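Water main losses fall in Vurnorbridge, but Munska district still above target

Water lost from the distribution network in Vurnorbridge fell for the second year in a row, according to the annual performance report filed by the city's water department in September. The report puts real losses at 427 liters per service connection per day in the Munska pressure district, the highest of any district in the city. The year before, the same district recorded 723 liters.

Real losses are the volume that physically escapes from mains, service lines and storage tanks before it reaches a customer meter. They are reported separately from apparent losses, a category that covers meter error, billing error and unauthorized use. The department does not combine the two in its target, which is set per connection and applies to real losses only.

Most of the drop in Munska is attributed to pressure control. Two pressure reducing valves were installed on the feed from the Igwe reservoir, where static pressure at the low end of the district had been well above the design range overnight. Leakage from small joints and cracks rises with pressure, and the minimum night flow, measured between 2 and 3 a.m., began to fall in the first full month after the valves were set.
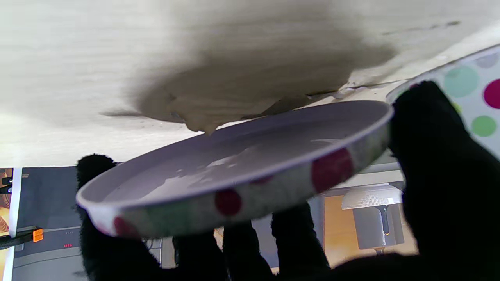

The rest came from repairs. Crews using acoustic loggers located leaks on three sections of cast iron main, the longest of them under the old rail spur. All three sections have been clamped or relined. Replacement is scheduled but not funded in the current capital plan.

Modupe Adeleke, the department's network engineer, said the figures should be read with some care. The district boundary was redrawn midway through the previous reporting year, and one inlet meter was replaced after testing showed it was reading low at small flows. The earlier result was recalculated for the new boundary. It was not corrected for the meter.

"If anything, the starting figure was understated," Adeleke said. "The inlet meter was missing part of the night flow, so water was going into the district that we did not record. I would not put a number on it without the full test curve."

The remaining losses are thought to be mostly on the customer side of the main, in galvanized service lines laid before the current materials standard. These are slow to find. A logger placed on a hydrant will pick up a service leak only if the line is short and the ground is firm, and much of Munska sits on fill.

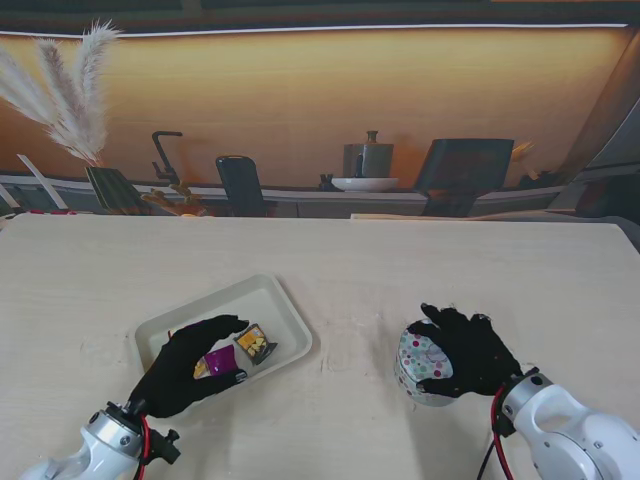

The Rirnerum district, which has newer ductile iron mains and a lower operating pressure, met its target and will move from monthly to quarterly leak surveys. Staff hours released by that change go to Munska, where step testing will be carried out valve by valve between midnight and 4 a.m. Customers may notice short drops in pressure or cloudy water during testing. Notices will be left at each address before work starts on a street.

Jhonatan Marulanda, who manages the department's metering program, said the district's customer meters are also due for sampling. Older mechanical meters tend to under-register at low flow. That error counts as apparent loss, but a wrong estimate of it carries through to the real loss figure, which is calculated as the remainder of the water balance.

The full report, with the water balance tables and a map of the revised district boundaries, can be read at the department's front counter. Water rates are not affected.

Comments (3)

pipewrench_al
Were the new valves fixed outlet or flow modulated? Fixed outlet will help at night but you can run short on the hill at breakfast time. We're at the top of the Igwe side and the shower has been weak since spring.

D. on Spur Street
They dug here twice and patched the road both times. Patch has sunk again near the hydrant. Who do I report that to, water or streets?

millrace
Per connection is the right unit for a dense district, but please publish the average pressure next to it. You can't compare Munska and Rirnerum without it.

Contact the newsroom | Copyright Vurnorbridge local news | Back to top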